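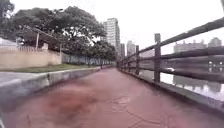 Waterside Path Run: Pre-Run Safety Checklist, with Comments

Search this site Enter keywords Go

4 min read

Filled in by Ekaette Bako for the Pestell robotics club. Robot: Ullura. Students driving: Ese Ekwueme and Uchenna Lawal. I was asked to sign this off and I have signed most of it.

1. Emergency stop, on robot. PASS
Pressed it myself, twice. The button is fine. The students' claim that it "always works" is a claim about the bench.

2. Emergency stop, remote. PASS WITH COMMENT
Tested to 30 feet. The plan says the remote is good for the full path. Show me.

3. Battery strap and cover. PASS
Reading at start was 681 on the students' own scale, which has no units. Put units on it before October.

4. Route walked on foot by an adult. PASS
Red paving, water beyond the railing on the right, raised curb along the left near the shelter. The railing is posts and rails with open gaps. I would not count it as a barrier for anything low to the ground. Software limit on the right side must be set before wheels turn.

5. Surface. COMMENT
The form has one box, "dry / not dry," and that is no use to anyone. There are dark patches, and cracks in the paving on the water side. The path detector was trained on 3,869 images, and I am told this makes it "robust." I asked how many had rain in them and got a long answer with no number in it.

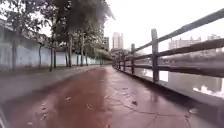
Wet paving throws back the sky, and a detector that looks for red may decide that a bright streak isn't path. Fallen leaves are a smaller worry, though I want to know what the obstacle code does with one. Walking pace only until both questions have answers.

6. Side limits. FAIL, then PASS
Left limit was set and right limit was blank. Corrected by Uchenna, rechecked by me.

7. Spotter. PASS
One student between robot and railing, no phone, no laptop.

8. Logging. PASS WITH COMMENT
Log 357 opened and the clock was right. A log tells you what the robot thought. Write down what you saw as well.

Signed for walking pace. Not signed for the "full autonomy" line on page two, which I have crossed out.

Comments (3)

Chiamaka Afolabi
Can we get the retest for item 2 on the same sheet? Last time it went on a separate page and went missing.

Ese Ekwueme
The 681 is raw counts. I'll convert it. I still think full autonomy is fine on the straight part.

Oluwatosin Yusuf
Straight part is also the part next to the water, Ese. Agree with Ekaette on item 5.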